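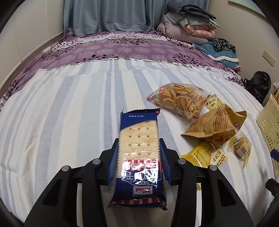
*Toma 142. Paquete de galletas saladas, agarre vertical, sobre la cama.*

El reglamento del club de robótica de Rovton cabía en una hoja y la primera línea decía que cada miembro grababa en su propia habitación. La segunda decía que no se ordenaba nada antes de grabar. El alumno nuevo incumplió la segunda durante tres semanas. Alisaba la sábana, retiraba la ropa de la cabecera y colocaba los objetos en fila, separados por un palmo. Sus tomas se distinguían de las demás en la lista de revisión porque todas tenían la misma duración.

El proyecto se llamaba Handside. Consistía en enseñar a un brazo de sobremesa, guardado bajo llave en el taller del instituto, a meter la compra en una cesta. El brazo no salía del taller. Salían las pinzas de mano, dos unidades idénticas, que pasaban de una casa a otra en una maleta con espuma recortada. En la tapa había una tabla con la fecha de entrega, la carga de la batería y el par de apriete de los tornillos, y una columna de observaciones que casi siempre quedaba en blanco.

El alumno nuevo rellenaba la columna. «Holgura lateral en la mandíbula izquierda, medio milímetro.» «Corregida.» «Reaparece a las 40 tomas.» Nadie contestaba.

En octubre el club se había inscrito en la prueba de Favedby, categoría de objetos deformables. La palabra deformable ocupaba dos párrafos de las bases. Una lata no lo era. Una bolsa de patatas lo era siempre. Un paquete de galletas lo era según el llenado, y la organización se reservaba el derecho de decidirlo en la mesa. Por eso la tarea de febrero fueron galletas: paquetes rígidos, bolsas abiertas, envoltorios individuales, todo lo que hubiera en casa.

En la suya había bastante. Su madre compraba en una tienda de importación junto a la estación y guardaba lo comprado en cualquier parte. La tarde del 19/02/2023 volcó las galletas sobre la sábana de rayas y se quedó mirando cómo habían caído. Una bolsa de papel estaba abierta y parte del contenido asomaba. Dos paquetes amarillos habían quedado cerca. Pensó en separarlos. Comprobó la calibración, apretó el gatillo en vacío diez veces y no los separó.

El procedimiento era siempre el mismo. Aproximación desde arriba, apertura máxima, descenso, cierre hasta notar resistencia, elevación, pausa de dos segundos, traslado, suelta. En las primeras tomas el paquete de galletas saladas se le giró entre las almohadillas azules. Anotó el ángulo. En las siguientes cerró más abajo, a la altura de la etiqueta, y oyó un crujido. Anotó «crujido» y dudó si aquello era un dato. El formulario no tenía campo de sonido.

Cerró otra vez, más despacio. Descubrió que el dedo frenaba antes de que él decidiera frenarlo. Repitió el gesto para medirlo y dejó de ocurrir. Lo repitió pensando en otra cosa - en la cena, en la batería, en el ruido de la calle - y volvió a ocurrir. Tardó en encontrar una redacción aceptable para el cuaderno. Escribió: «El operador presiona menos cuando no observa la presión». Debajo puso la fuerza estimada y el número de toma.

Terminó con 283 tomas, descartó las que tenían el objetivo tapado y subió el resto. La cama quedó como estaba. Se comió las galletas rotas de pie, con la pinza ya en la maleta.

La revisión llegó a los cuatro días. El sistema de etiquetado, un programa heredado de una promoción anterior y llamado Chin por razones que no constaban en ningún archivo, había aceptado 73 tomas sin intervención humana. De sus sesiones ordenadas no había aceptado nunca más de una docena. En el apartado de comentarios, alguien del club había escrito una sola palabra, «mejor», y había pedido permiso para usar la 142 como referencia de agarre vertical.

Dio permiso. Luego abrió el vídeo y lo pasó a velocidad reducida. El paquete subía sin girar. Detrás estaban el edredón morado doblado, la ropa apilada contra la pared, la cesta calada a la derecha. Calculó el desplazamiento del envase entre las mandíbulas durante los dos segundos de pausa y le salió una cifra inferior al error del sensor.

En el taller, el viernes de la prueba interna, cargaron el modelo en el brazo y pusieron delante un paquete cerrado. El brazo descendió, abrió al máximo y cerró a la altura de la etiqueta. Un poco antes del contacto, redujo la velocidad.

El alumno nuevo abrió la maleta y escribió en la columna de observaciones: «Frena». Después comprobó el par de los tornillos y pasó la pinza al siguiente.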